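P2P-Kredite: Rückkaufgarantie bei Clikia, was ist die wert?

Hamisi Mohamedi
Samstag, 22. September 2018

Bin seit August mit einem kleinen Betrag bei Clikia drin, verteilt auf 61 Kredite, alle vom Anbahner Brutum und alle mit "Rückkaufgarantie". Angezeigt wird mir eine Rendite von über 5 Prozent. Im Kleingedruckten steht, dass der Anbahner garantiert und die Plattform mit der Sache nichts zu tun hat. Wenn der pleite ist, kauft also wer zurück? 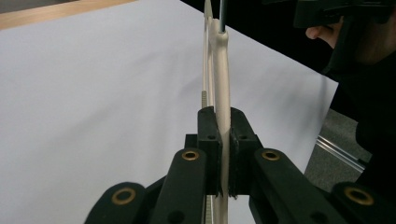
Lesezeit des Themas: 5 Minuten

Ich habe den Support angeschrieben und einen Textbaustein über "sorgfältig geprüfte Partner" bekommen. Einen Jahresabschluss von Brutum wollte man mir nicht schicken. Hat jemand so was mal gesehen, am besten testiert?

Obadia Shirima
Geprüft heißt bei denen, dass der Partner die Gebühr bezahlt hat. Sorry, aber eine Garantie ohne Kapital dahinter ist ein Satz auf einer Webseite. Schau mal nach, wie viele deiner Kredite gerade verlängert wurden. Bei mir standen die monatelang auf "laufend", obwohl keine Rate kam. Mit Ausfallquote null kann man dann schön werben.
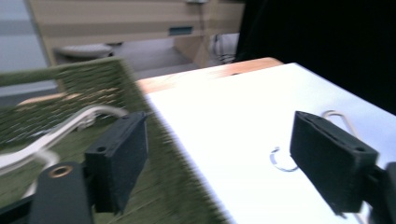 Jeptoo Lema
Das sehe ich anders. Bei mir sind bisher alle überfälligen Kredite nach der Frist zurückgekauft worden, mit Zinsen. Dass ein Anbahner pleitegehen kann, weiß man vorher, deshalb ja der Zinssatz. Beim Tagesgeld verliert man nach Inflation auch, nur regt sich da keiner auf.

Obadia Shirima
Pünktlich zurückgekauft wird so lange, wie neues Geld reinkommt. Woher kommt denn das Geld für die Rückkäufe? Solange du das nicht beantworten kannst, sagt die Vergangenheit wenig. Und Tagesgeld ist gesichert, der Vergleich hinkt gewaltig.

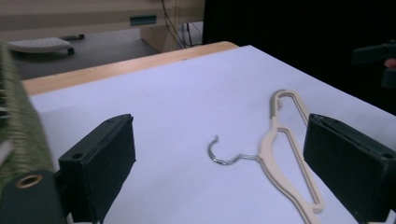
Kleiderbügel mit Metallhaken

Hamisi Mohamedi
Nachgeschaut: von den 61 sind etliche verlängert, manche schon zum zweiten Mal. Auf der Übersicht sieht man das nicht, man muss jeden einzeln anklicken. Ausstehend sind dort 138 Euro. Davon geht die Welt nicht unter, aber aufstocken werde ich so nicht.

Irén Virág
Autoinvest aus, auslaufen lassen. Den Zweitmarkt würde ich mir sparen, da zahlst du den Abschlag auch noch. Wobei ich Obadias Schneeballthese ohne Zahlen genauso dünn finde wie die Garantie.

Jeptoo Lema
Danke. Ein bisschen weniger Weltuntergang wäre hier manchmal nett.

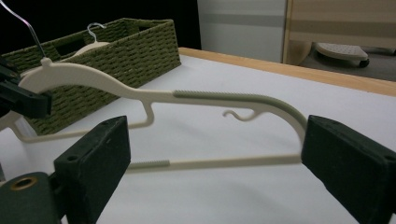 Ähnliche Themen

Tornside: Zinsen auf Wartegeld plötzlich gestrichen?
Mwakalinga-Anleihe, Prospekt gelesen und ratlos
Verluste aus P2P in der Steuererklärung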